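Dicas de bancada para o clube de robótica: arrumação, cabos, fita e panos

Página do clube Kaewsai. As dicas servem a quem entra agora e a quem já cá anda e se esqueceu. Muitas vieram de casa, da cozinha e da garagem dos pais, e foram adaptadas à bancada.

Antes de ligar seja o que for

Limpe o tampo. Um pano de microfibra ligeiramente húmido chega para a madeira, e depois passa-se outro seco. Não use óleo de móveis: a fita deixa de colar durante semanas. Se houver marcas de café, bicarbonato com umas gotas de água, esfregar no sentido do veio e limpar logo.

Tire anéis e pulseiras, prenda o cabelo e deixe os casacos no cabide do corredor. As mochilas ficam debaixo da janela.

Verifique onde está a paragem de emergência e diga em voz alta que a viu. Parece tolice até ao dia em que faz falta. Quem tem a consola na mão não conversa.

Marcar lugares com fita

A fita de pintor, azul ou verde, é o material mais útil do armário. Para marcar a posição de uma peça plana que tem de voltar sempre ao mesmo sítio, não é preciso contornar tudo. Dois cantos bastam, cada um com um pedaço na vertical e outro na horizontal. Corte as pontas com tesoura; rasgada à mão, a fita levanta mais depressa.

Troque-a uma vez por mês. Se ficar cola na madeira, um pouco de óleo alimentar num guardanapo, cinco minutos de espera e depois água com detergente da loiça. Deixe secar bem antes de pôr fita nova.

Prender caixas e tabuleiros

Uma caixa metálica grande é pesada, mas desliza se levar um encosto de lado. Usamos grampos de mola, dos que se compram em qualquer drogaria. Para segurar a caixa ao tampo, escolha um com abertura suficiente para apanhar as duas coisas. Para segurar só um forro ou uma folha ao rebordo, serve um pequeno.

Ponha o grampo do lado oposto àquele por onde o braço entra. Grampos com as borrachas gastas riscam e escorregam. Uma volta de fita isoladora em cada ponta resolve por uns tempos. 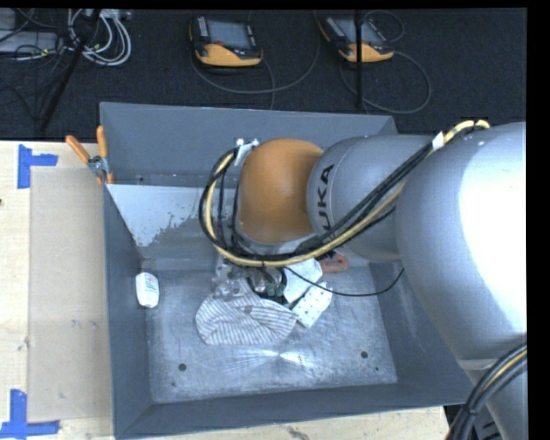 Skerkenine, setembro – O exercício com que abrimos o ano é o de apanhar objetos misturados no fundo de uma caixa. É também o que mais ensina sobre arrumação, e por isso tem direito a secção própria.

O tecido é o mais difícil. O pano às riscas cinzentas que vai para a caixa dá muito mais luta do que um frasco ou uma embalagem. Algumas coisas que fomos aprendendo:

Lave os panos sem amaciador. O amaciador deixa o algodão escorregadio.

Não os passe a ferro. Um pano muito liso assenta no fundo e a garra não encontra dobra por onde pegar. Amarrotado, com relevo, é melhor para começar. Os lisos ficam para o segundo período.

Prefira panos com riscas ou outro desenho. Nas imagens da câmara, as riscas mudam de direção em cada dobra e percebe-se logo onde o tecido sobe. Num pano todo branco perde-se essa ajuda.

Os frascos devem ir vazios, lavados e com a tampa bem fechada. Passe-os por água morna com vinagre se tiverem cheiro. Mantenha os rótulos, mesmo desbotados, que dão jeito para distinguir um do outro.

Ferramentas só sem lâmina nem ponta.

O fundo da caixa

O metal nu ganha riscos e manchas com o uso. Os riscos não fazem mal. O que atrapalha é o reflexo: com a luz do teto acesa aparece um clarão no fundo, e a câmara não vê nada ali. Pode-se apagar a fila de lâmpadas por cima da mesa ou prender uma folha de papel vegetal à frente do candeeiro. Lixar o fundo, como fez a turma do ano passado, só piorou.

Para limpar, álcool e papel de cozinha, com a janela aberta e o robô desligado. Nada de palha de aço. Se a caixa tiver furos no fundo, espreite lá para dentro: é onde acabam os parafusos desaparecidos.

Cabos

Os cabos que andam com o braço têm de ter folga. Prenda-os em feixe com tiras de velcro, deixe uma curva larga junto de cada articulação e mova o braço à mínima velocidade até aos extremos para ver se alguma coisa estica. As abraçadeiras de plástico apertam demasiado e esmagam as mangueiras de ar, e por isso ficam para as partes fixas. Uma etiqueta de papel à volta do feixe, com fita transparente por cima, aguenta um ano inteiro.

Os cabos que sobram no chão enrolam-se em voltas largas, alternando o sentido, como a mangueira do jardim. Quem os enrola no cotovelo torce-os e depois não há quem os endireite. As consolas guardam-se no suporte no fim da sessão, com o fio solto.

O aspirador passa-se sempre na alcatifa depois de levantar os cabos – nunca à volta deles.

Dinheiro

Pedem-nos muitas vezes as contas, e aqui ficam. No ano passado gastámos 2.341 euros, quase tudo em dedos de garra, ventosas e mangueira. Este ano o orçamento é de 3.000 euros, dos quais 500 estão reservados para a inscrição e a viagem ao torneio Harkever. Panos, frascos e grampos não entram na conta: vêm de casa.

Quem quiser trazer material pode deixá-lo na caixa da entrada, limpo e com o nome num papel. Não aceitamos vidro, pilhas nem aerossóis.

Registo das tentativas

Use um caderno de argolas e lápis. A Lamduan Panyasiri fez uma folha com três colunas: objeto, onde a garra pegou, o que correu mal. Preencha na altura, antes de repetir. Até junho juntámos 2.686 linhas, e foi a reler as do tecido que o grupo decidiu mudar o ângulo de entrada da garra.

As folhas cheias vão para o dossiê Stekgate, na prateleira de cima, por ordem de mês. As dúvidas sobre o caderno são com o Amnuay Ongart, que está na sala a partir das 16h30.

No fim da sessão

Braço na posição de descanso, alimentação desligada, caixa vazia. Os panos usados vão para o saco da roupa e quem fechou a sala leva-o para lavar. Os grampos voltam ao frasco grande junto ao lava-loiça. A chave fica na portaria.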